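Notes from the Dunleavy site, March 2019. Order desk and returns desk, 15 people, all still here.

Since January the returns emails get read by Urnidex first. It pulls the order number, the reason and the item code, and fills in the form. A person checks the form and presses send.

Volume is 200 emails on a normal day. The backlog was 3000 when we switched over. It cleared in 2 weeks, with no overtime.

What changed for the desk: less typing, more judging. The easy cases go by in seconds. The ones left over are the odd ones – two orders in one email, a photo and no text, a customer writing on behalf of a neighbor.
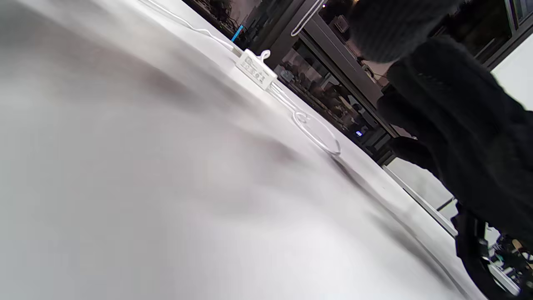
Noemi Wojcik pointed out that a shift of only odd cases is more tiring than a mixed one. She was right. We now feed some easy ones back in by hand. The vendor thinks this is inefficient. It is.

Darnell Whitlock rewrote the error codes so they say what went wrong. "Code 7" is now "item not on order." Questions to IT dropped the same day.

Still open: job grades. The work is harder per case and the pay scale counts cases. Flolmont changed its scale before go-live. We did it in the wrong order.

Next is the order desk, same setup, smaller batch. The grades get settled first this time – I have that in writing.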